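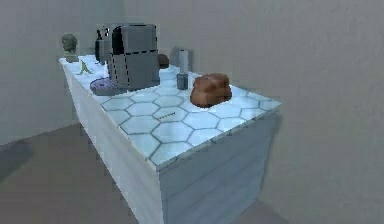 Stroller access and tickets at Eden farm park?

Radoslava Kadlec
Planning a visit in February with a four-year-old and a baby. The website says the indoor play barn is included in admission but the train is extra. Can I buy train tickets at the gate, or only online? Also, is the dinosaur trail passable with a double stroller - ours is the wide side-by-side type.

Ľudovít Charvát
Train tickets are sold at the gate and at the platform kiosk. The kiosk is card only. Each ticket covers one loop, and under 2s ride free on a lap.
The trail is paved as far as the pond. Past that it is bark chips with 8 steps at the far end, so you have to turn back and exit the way you came in. The gate by the pond is narrow. A single stroller fits. I have not tried a double.

Tatiana Kuruc
we just went to Derkent instead, better slides

Vendula Dvořáček
To add to Ľudovít's reply: there is a wider service gate 100 yards left of the pond. It is kept locked, but staff at the barn desk will open it on request. I took a side-by-side through it last winter. Check train times before you go - in the off season it runs hourly and the last departure is at 4. The barn has a height limit on the toddler side, measured at the door.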